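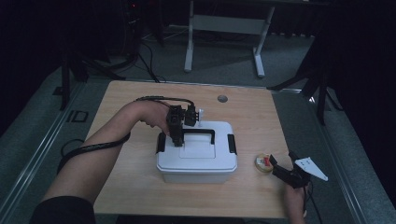 Drallinetti shawl, second sample: blocking and edging

2020-10-07

Second sample off the needles last night. Stitch count on the final row before the edging is 378, same as on paper, so the increase fix from September holds. The first sample came out with a lean to the left from the third repeat on. I had the paired increases stacked on the wrong side of the center stitch on alternate rows. Chart corrected, written instructions not yet. Mariama has the written version and will change it when she does the size notes.

Yarn is the Grundurton two-ply in undyed cream. Weight before washing matched the first sample to the gram. It is a bit greasier than the last lot and squeaks on metal needles. Switched to wood after the first repeat and the tension evened out. If anyone knits the third sample, start on wood.

Blocking

Soaked in cool water with a drop of wool wash, 20 minutes, no rinse. Rolled in a towel and stood on it. Pinned out on the foam mats with wires along the top edge and pins at each point.

Pulled it harder than the first one. The lace opened well but the garter band along the top went wavy where the wires ended. Unpinned that part, steamed it lightly, and pinned it again with the wires overlapping by a hand's width. It lay flat after that. Leave until Friday before measuring.

One pin left a rust mark near the left tip. Small, but it shows on cream. Threw out the whole tin of old pins. Only use the T-pins from the blue packet on anything pale.

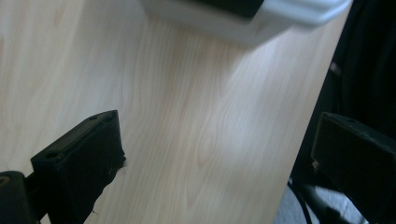 Light wood tabletop, close up.

Edging

Tried three edgings on swatches in leftover yarn.

Plain picot bind-off: quick, uses little yarn, curls under even after blocking. No.

Knitted-on scallop, six stitches wide: sits flat, matches the lace. Slow. Ekua Dogbe worked one corner and then mine looked clumsy next to it, so the instructions need to say how to turn the corner. She works the corner stitch twice, with a plain row between.

Crochet chain loops: fast and stretchy, good for blocking. A little loose at the tips. A smaller hook may cure it, I only had the one size out.

Leaning toward the scallop for the shawl and the chain loops for the matching baby blanket, where fingers are going to get caught in anything with long points. Mariama Eshun wants shorter loops on the blanket in any case, two chains instead of five. Will swatch that next.

Yarn stock

1,614 meters of the cream left after this sample, all one dye lot. Enough for the third shawl and the blanket if we don't redo anything. Not enough if the blanket goes up a size. Ask Grundurton whether they still have that lot before ordering more, the last cream we mixed showed a line halfway up the back of a cardigan.

The Ikono cotton for the summer version came in. Feels stiff in the skein. Wound one ball, swatched it, washed the swatch, and it relaxed a lot and grew in length. Row gauge needs measuring again once it has hung overnight with a clip on the bottom.

To do

Measure shawl Friday, top edge and center spine.
Write up the corner turn, get Ekua to check it.
Swatch two-chain loops, smaller hook.
New stitch markers, the split-ring ones snag this yarn.
Send Ackah the corrected chart, not the one dated September.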